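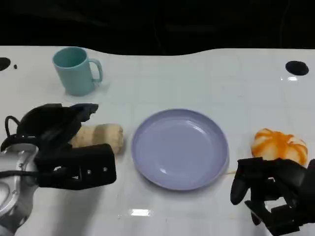 Re: [gromden-potters] teal glaze pinholing on mugs, again

Hi all, quick one before the school run, sorry for typos

Hannelore Fankhauser wrote:
> Second batch with pinholes. Same Szulc teal I've used since spring, same
> clay, same kiln at Talstead. Bisque went to the usual cone. The bowls are
> fine but the mugs are full of tiny craters, mostly inside near the bottom.
> Do I sieve it again or throw the bucket out? I have 28 of these promised
> for the November market and I'd rather not start over.
> Also does anyone have the new Karkau price list?

Don't throw the bucket out!! Had the same thing last winter, lost 8 in one load and nearly cried.

What fixed it for me, in no special order:

Bisque slower. Mugs stacked inside each other don't burn out properly, the gas has nowhere to go and comes up through the glaze later. Your bowls were probably on the top shelf with space round them? I stopped nesting and most of it went away right there.

Thinner coat inside. If you pour and swirl, the bottom gets it twice. Pour, count to two, tip it out, don't go back for the bit you missed. Fix that with a brush.

Wipe the bisque with a damp sponge, let it dry overnight. Not an hour. I know, market.

Hold at the top. I do 5 minutes for bowls but the mugs get longer, then a slow drop for the first part of the cooling. Can't find my notebook, will send the actual schedule tonight when I'm home. Somebody on here with a newer controller may have a better one.

Sieve, yes, but I doubt it's that. Lumps look diffrent, more like a wart than a crater.

The ones already fired - you can refire. Rub the craters down with a bit of carbide stone, warm the mug, dab glaze in the holes, back in slightly cooler. Did it with over half of mine and they sold. Handles survived too. Color went a touch darker, no complaints.

Test two first though. Please. Not the whole lot.

Karkau list: mine is from last year so no use to you, try phoning, they don't answer email much.

Also whoever has the long tongs from the Talstead cupboard can they come back please, need them for raku

Gotta run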